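Mouse skips on slatted patio table
Outdoor Living > Working Outside

tekav_porch
6 April 2023
I've started doing my morning work on the patio now that it's warm enough. The table is a round Traston with the slats that run out from a center disc. Typing is fine. The mouse is the problem. It drops into the gaps and the pointer jumps, and near the rim the gaps are wide enough that it catches. The disc in the middle is smooth but it's a long reach from the bench. What are people using?

mbr612
Put a pad down. Any flat one will do.

slowgravel
A thin pad will sag over the gaps if you keep it near the rim. I had a cloth one from Farah and I could feel every slat through it. I'd cut a board to size and set the pad on that.

mbr612
A board is overkill for a mouse. Lay the pad so it's partly on the disc and you're done.

slowgravel
Then you're back to the long reach.

tekav_porch
I have a dark blue pad with rounded corners, so I tried it over the disc this morning. Mouse is the white and teal one.
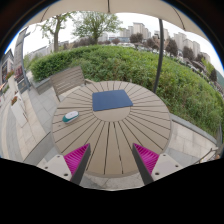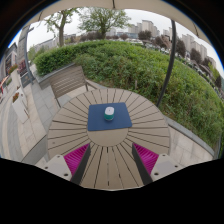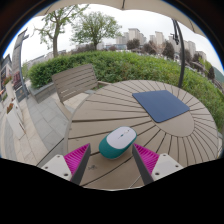 It covers part of the disc and some of the slats behind it in all three. I can reach it if I sit on the near side and pull the chair in close. Not great for my shoulder, but the pointer doesn't jump.

Bostenard replied that reach matters more than the surface, and that a shoulder will complain long before a mouse does. Get a trackball, leave it wherever your hand rests, and the gaps stop mattering.

mbr612
Trackballs take weeks to get used to. I gave up on mine in March.

slowgravel
Still say board. Mine is 40 cm wide, leftover shelf, sanded on the edges. It goes back inside with the laptop when I'm done.

tekav_porch
I have a cutting board close to that size. Will try it under the pad, nearer the rim. If it slides around I'll look at trackballs, but I don't want to spend up to 100 dollars on one just for the patio.

mbr612
Put a bit of shelf liner under the board and it won't slide.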